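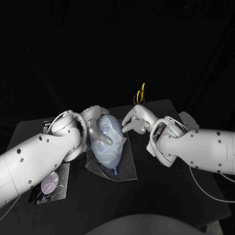
Who is responsible for the final water bill when a tenant moves out before the end of the billing period?

The departing tenant is responsible for water used up to the move-out date, provided that a meter reading is taken on that date and sent to the billing office. Without a reading, the charge is estimated from the previous period.

Posted by Allora Resident Services, 19 July 2019

The details of the original request are as follows. The tenant is leaving a unit in the Gosselin building in Sundinport nine days before the billing period closes. The lease states that water is "payable by the occupant" and does not mention partial periods. The tenant wishes to know whether the full period may be charged, and whether the security deposit may be held until the bill is settled.

Réjean Ouellet

The lease wording should be read together with the utility addendum, which in most Gosselin leases is the last page. Under the addendum, the charge for a partial period is divided by date of occupancy. A full charge is not permitted if a new tenant has taken possession or if the unit has been returned to the owner in writing.

The following steps are recommended.

Request a closing reading from Drundico at least two business days before the keys are returned. The form asks for the account number, the meter number and a forwarding address.

Obtain a copy of the reading, signed by the building office. A verbal confirmation is not sufficient if the bill is later disputed.

Keep the account open until the final statement has been issued. Statements are normally mailed within 45 days.

As to the deposit, the owner may hold back an amount equal to the estimated water charge. The remainder should be returned on the usual schedule. If the entire deposit is withheld, a written explanation should be requested.

Former tenant, north wing

My final statement took more than two months to arrive. It had been sent to the old unit because the forwarding address was left off the form. I moved out in November and the office was short of staff then, so other people may have a better experience. I did pay only for the days I lived there. Please check the meter number as well, as the one printed on my earlier bills belonged to the unit next door. 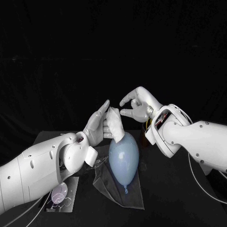
Related topics

Transferring a water account to a roommate
Disputing an estimated reading
Deposit deductions for unpaid utilities
Updating a forwarding address with Drundico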